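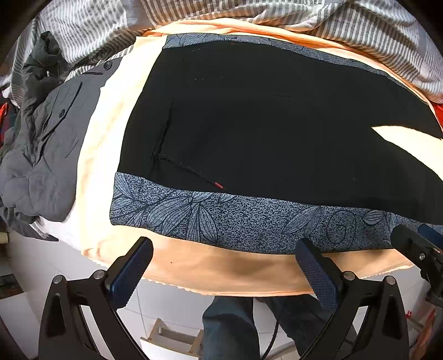 Workroom notes: folding and storing the panelled leggings

The black leggings with the leaf-print side panels are now part of the regular sorting run at Prarnholm. They need a slightly different fold from the plain stock, and several pairs came back from the August round with the panels rubbed along the fold line. Britta Wegener and I have revised the method as follows.

Lay the garment flat on a cloth, waistband to the left. A pale cloth is best for black fabric, as lint and loose thread are easier to find against it. Smooth from the waistband down each leg with the flat of the hand. Do not pull on the panels. The printed fabric and the black fabric stretch at different rates, and pulling one sets a ripple in the seam between them.

Check the red stitching before folding. A broken stitch at that point goes to the mending tray, with a tag giving the size and the side. Specks on the black should be lifted with the lint brush, working in one direction. Tape leaves a residue and is no longer kept at the bench.

Fold one leg over the other so that the panels lie together, print side in. Turn up the lower third, then fold once more toward the waistband. The finished parcel should be 25 cm wide and fit the Pallton drawers without a second crease. Stack up to 9 pairs per drawer. Taller stacks slide when the drawer is opened, and the bottom pair takes the wear.

Creases in the black fabric can be steamed from the inside on low. Keep the iron off the print. Finbarr Noonan tested a pressing cloth over the panel on one damaged pair and the colour held, but the surface went shiny, so steam only for now.

Wash labels vary between batches. Where the label is missing, use a cold gentle cycle, inside out, and dry flat. The dryer in the back room runs hot and should not be used for anything with elastane.

Róisín Corrigan has the new size tags and will leave them in the top drawer beside the scissors. The old white tags can be used up on the plain stock.

Oona Aaltonen
07/02/2021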